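Sorting the Sewing Supplies at Wesmont
A gallery by Signe Sandberg

The sewing supplies at Wesmont used to live in shopping bags under the stairs. In March, Lakshmi Iyer and I spread everything out on the tables and sorted it by kind, then by color. It took 3 afternoons. What follows is a record of how each group was sorted and where it is kept now, mainly for people who use the supplies and want to put things back in the right place. The captions are in the order we did the work.

Buttons

We had nearly 2000 of them. Shirt buttons are kept apart from coat buttons, and anything with a shank goes in its own jar. Please don't mix the shanks back in.

Matched sets are threaded on a loop of cotton and tied. If you use part of a set, tie the rest up again.

Thread

Full spools are on the pegs by the window wall, dark colors on the left. Half-used spools are in the drawer underneath. The Luminine spools are for hand sewing only. They snap in the machines.

Bobbins were wound with all sorts of things, often two colors on one bobbin. Lakshmi unwound the worst ones and started over.

Zippers

Sorted by length and then by whether they open at the bottom. The long ones from the Naylor tent project are rolled and held with a rubber band.

Broken zippers were thrown out, apart from a few metal ones kept for their pulls.

Fabric scraps

Anything smaller than a hand went to stuffing. Larger pieces were ironed and folded. Prints and solids are in separate bins. Felt has a bin to itself, and so does fleece.

The Gitcombe wool is on the top shelf with cedar blocks. Ask before cutting into it.

Small soft pieces

These were the last to be done and the slowest. Pompoms, bits of yarn, cotton balls and tiny offcuts had collected at the bottom of every bag.

Clear plastic containers worked best for this group. You can tell what color is in them without taking them down, and the small ones can go on the table while you work.

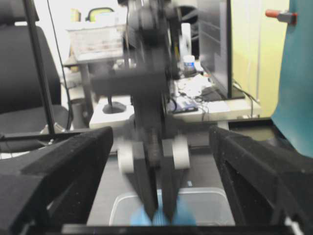
Blues turned out to be the biggest group, so they have two containers, one for light and one for dark. Greens and yellows share. White is kept well away from red, which sheds.

Put pieces in one at a time if they are tangled. Dropping in a whole handful just makes a new knot for the next person.

Labels

We printed 200 labels and used most of them. Each one gives the kind of item first and the color second. Spares are in an envelope taped inside the cupboard door, along with a pencil.

Still to do

Ribbons and lace are in one large bag and have not been touched. Elastic needs to be tested, as some of the older rolls have lost their stretch. If you have an hour free, start with the elastic and leave anything doubtful on Lakshmi's shelf.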